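The Flower Table

Candela Paredes had 54 tables to dress for the winter banquet at Zorkbridge, and she had decided, against all advice, that no two of them would match.

It was January. The river was the color of a nickel, the hills toward Drindmont had gone brown and stubbly, and there wasn't a live petal for miles. So the flowers would be artificial, and oh, what artificial flowers! They had come up from Cabello in long flat cartons, 1,069 stems by the packing slip, and when she cut the tape on the first one she laughed out loud. Peonies like lettuces. Poppies with black hearts. Fern upon fern upon fern.

She was supposed to sort them by table number. What she did was pull out whatever she loved and lay it down to see what it said to its neighbors. She had done the same thing as a girl with her grandmother's buttons, for whole afternoons, and it had never once felt like work.

"You can't put red next to blue," her aunt used to tell her. "They argue."

Well, let them argue, thought Candela. A banquet ought to have a little arguing in it.

And so, on the white table, with the seam running down the middle, the rose met the hydrangea.
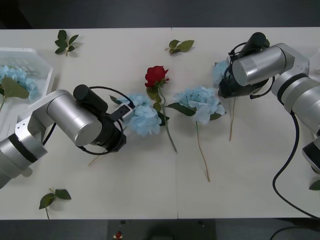

Table Six

She knew straight away which table it was for. Table six stood in the corner by the kitchen door, where the draft came in and the waiters bumped your chair, and every year the people put there went home early. They would have the best flowers in the hall – she was firm about that.

The rose was a beauty, deep red, with a long stem and just a few leaves. But it was the hydrangea she kept going back to. It was such a pale blue! It was the blue of the porch ceiling in the house on Lirkum Street, where she had lived until she was ten, and where real hydrangeas had leaned over the steps and soaked your socks after rain. She hadn't thought about that porch in years. Now she could have drawn every board of it, and the milk crate, and the cat asleep in the milk crate.

She tried the rose with fern. Too much like a wedding. She tried it with poppies, and the poppies sulked. She tried it alone in a tall glass jar, and that was so good that she wrote it down at once on the back of the packing slip: six, rose, tall jar, nothing else, don't fuss.

Which left the blue. It wanted something low and plain, something you might carry in from a garden with your sleeves pushed up. She went through the cupboards like a burglar. There was a silver bowl (too grand), a soup tureen (too soupy), a copper pot with a hole in it. Then, from under the sink, she got out the white plastic basket, the one with rows of little slots in its sides, and she knew before she had even wiped it down.

Two heads, she decided. One would have been lonely. She laid them in with their stems trailing down across the bottom and one bloom leaning out over the back rim, as if it had heard its name called from the next room. A couple of leaves had ended up on the tabletop and she let them stay there, they looked so pleased with themselves.
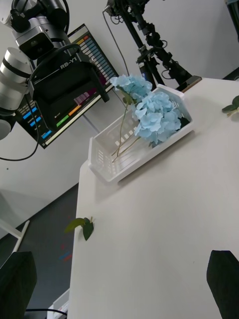 Aunt Pilar came in stamping the cold off her boots and wanted to know whether that was going in front of guests, in that basket, with the stems lying any old way.

"It is," said Candela. "Table six."

"By the kitchen door?"

"By the kitchen door."

Her aunt pulled off one glove and then the other. She bent down and looked at the blue for a good long while.

"Lirkum Street," she said at last.

"The porch!"

"Your socks," said Aunt Pilar. "I was forever wringing out your socks." She dragged a stool over with her foot, sat, and reached for the nearest carton. "Give me the scissors, then. How many tables have you finished?"

"One," said Candela happily, and passed them across.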